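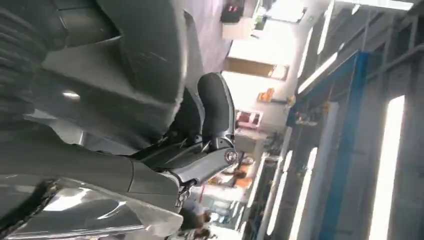
Ticket 786: Finger closes late on the left arm, wrist view turned on its side

Home Tickets My Sites Downloads Contact

Status: open, waiting on customer
Site: Jerau
Opened by: Konrad Wieser
Assigned to: Lorenz Trummer, Histon support
Opened: Jul 11, 2021

Konrad Wieser wrote:

Hello Lorenz, and thank you again for the long phone call, which I'm afraid ran well into your lunch. You asked me to put everything in writing so it doesn't get lost between us, so I will try, and please forgive me if I wander a bit, because there are really two problems and I have been mixing them up in my own head all week.

As you know we are trying out two hands on the same arm before we settle on one for the panel work. The first is the Rattanakul hand, the one with the thick rounded fingers and the linkage behind the knuckles. The second is the Dunditz, which is an ordinary parallel gripper with flat jaws. Both get the same job: come up to the molded panel, get to the bent rod, close on it, hold, let go, back off. We wanted a fair comparison, so the arm program is the same for both apart from the tool offset, and the wrist camera stays where it is.

Problem one is the close. When the Rattanakul gets the close command, one finger starts moving right away and the other waits. It isn't a long wait, you would miss it if you were drinking your coffee, but by the time the second finger arrives the first has already pushed the rod a little to one side. Usually it still holds. Sometimes it doesn't, and the rod slips off the pad. I went through the log and in 382 cycles the controller marked 49 as a failed hold. The Dunditz has no such lag that I can find, but it has its own trouble, which I'll come to.

Problem two is the camera. The wrist view comes up turned, so that the room lies on its side and the ceiling lights run off toward the bottom. I had it upright when we set the arm up in May, I'm quite sure of that, and I have the old settings file to prove it. My colleagues have become rather good at reading it with their heads tilted, but the operator who joins us next month shouldn't have to learn that trick.

I don't know if the two are connected. Both turned up after I loaded the new controller package, which makes me suspicious, but then I also changed the hand that same morning, so I've made life hard for both of us. Sorry!

With kind regards from a warm shop,
Konrad

Lorenz Trummer wrote:

Hi Konrad, no apology needed, lunch was only soup. This is a very good write-up and I wish they all came in like this.

Let me take the camera first because I think I can explain that one. The new package stores the mounting angle with the tool and no longer with the arm. When you switched to the Rattanakul, the controller looked for an angle in that tool's record, didn't find one, and used zero. Your old angle is still sitting in the arm record where you left it in May, so nothing is lost, it's just being ignored. Please do the following when the arm is parked:

1. Open Tools, pick the Rattanakul record, and go to the Camera tab.
2. Type in the mounting angle from your old settings file. Save, and wait for the green tick before you leave the tab. (It takes a moment. I have been caught by this more than once.)
3. Do the same for the Dunditz record, or you'll be back here on the day you swap hands again.
4. Restart the camera service. You don't have to restart the arm.

One thing to keep in mind is that the angle is only right for one wrist position. If the wrist turns over to reach under something, the picture turns with it, and that's as it should be. So please judge it from the parked pose.

Now the late finger. I'd like to rule out the plain mechanical things before we go digging in the controller. With the power off and the brake on, would you move each finger by hand and tell me whether they feel the same? Pay attention to the pivot screws where the fingers join the links. On that style of hand an overtightened pivot makes the finger sticky at the start of its travel and perfectly fine after that, which sounds a lot like what you describe. Also have a look at where the cable goes behind the forearm cover. If it has been pulled tight, it can tug on the hand in certain poses.

And tell me about the Dunditz! You left me hanging.

Lorenz

Konrad Wieser wrote:

Good morning Lorenz. The camera is fixed, and I'm a little embarrassed at how easy it was. I did step 3 as well, like a good student. Parked, the room is the right way up. When the wrist goes over to work on the panel it tips, as you said it would, and now that I know why, it doesn't bother me in the least.

I ran a few slow cycles afterward and stopped the arm at the rod so I could have a proper look at the approach.

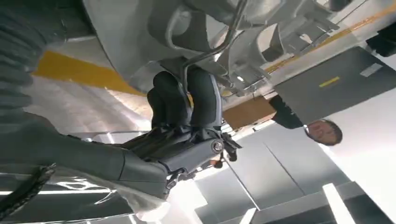

Wrist camera at the molded panel: bent rod in front of the two finger sections, knuckle joints and pivot screw below.

Power off, brake on, and I moved the fingers by hand. They do not feel the same. One is smooth all the way. The other has a sort of reluctance right at the beginning, and then it lets go and travels nicely. I backed the pivot screw off by a hair, tried again, and it was better, though I would not yet call it equal. I didn't want to go further without asking you, because I don't have the torque value and I would hate to have the thing come loose over someone's nice shiny bodywork.

The cable behind the forearm looked slack enough to me in the parked pose. I haven't yet looked at it with the wrist turned right over, and I know that is the pose that matters, so put that down as homework for me.

As for the Dunditz, well. It closes beautifully, both jaws together, no complaints. But it wants the rod presented to it straight, and our rod isn't straight, it bends over and ends in a hook, so depending on where along it you arrive, the flat jaws touch on a corner and the rod rolls. If we come in square to a straight stretch it holds like a vise. If we are off by a little it skates. The Rattanakul forgives all that because the fingers are round and fat and don't much mind which way the rod is lying. So I have one hand that is on time and fussy, and one that is easygoing and late. I have uncles like this.

The other thing on my mind is room. The Dunditz jaws are slimmer, and with the brackets sticking out to the side of the panel I can bring them in from more directions. With the Rattanakul I have to choose the approach with some care so that the knuckles stay clear.

What torque should I use on that pivot?

Konrad

Lorenz Trummer wrote:

Konrad, you stopped in the right place. Please don't go by feel any further. The value is in the maintenance sheet for the hand, which I've put in your Downloads folder, and I'd ask you to use the small torque driver from the kit and a drop of the medium thread locker. Do both fingers, even the one that feels good, so that we know they match. Let the thread locker cure overnight before you run it.

While that's curing, here are a few things on the controller side that cost nothing to check:

- Finger sync. It's under Tools, Motion, and it should be on for the Rattanakul. The new package leaves it however it finds it, and a fresh tool record starts with it off. If it's off, each finger starts when its own drive is ready. I have a feeling about this one.
- Close speed. If you raised it to make the timing fair against the Dunditz, bring it back to the default for now. We can race them later.
- Contact threshold. Leave it alone, please, whatever the forum says.

Change the sync setting on its own, run a batch, and write down the result before touching the speed. I know it's slower that way. I say it to everybody, and I say it to myself too when I'm in a hurry.

On your comparison, I would be careful about scoring the Dunditz from the approach you tuned for the Rattanakul. You said the program is the same apart from the offset, and I understand why you did it, but a flat jaw really should get its own last few waypoints. Give it a straight stretch of rod to aim for and a slower final move. Otherwise you're mostly measuring how well it likes the other hand's path.

Lorenz

Konrad Wieser wrote:

Lorenz, a short one for once. (It won't be short.)

Sync was off. You may have your feeling framed. Pivots are set from the sheet, both sides, left overnight, and by hand the fingers now feel like twins. I turned sync on, left the speed where it was, and ran 184 cycles before the end of the shift. Three failed holds, all of them in one stretch, and all in the pose where the wrist is turned furthest over.

So I did my homework. In that pose the cable is not slack at all, it comes up quite firmly against the underside of the forearm. I have made a longer loop and moved the tie back toward the elbow. I haven't run it since, because the cell is needed for something else until tomorrow afternoon.

You are right about the Dunditz and I have grumbled about it and accepted it. I'm writing it a separate approach, and will run the same number of cycles with each hand before I tell my boss anything. Could you leave this ticket open until then? I'd also like to know if the sleeve on the arm needs to be unclipped to reroute the cable properly, or if my tie will do for the trial.

Konrad

Lorenz Trummer wrote:

Happy to leave it open. Your tie will do for the trial, just make sure it can't creep toward the wrist, and look at it at the start of each shift. For a permanent job the sleeve does come off, and I'll send you the steps separately once you know which hand is staying.

Please attach the full log from the next batch, including the close timing for each finger, and put the close speed back to default before you start it. I've set the ticket to waiting on customer.

Lorenz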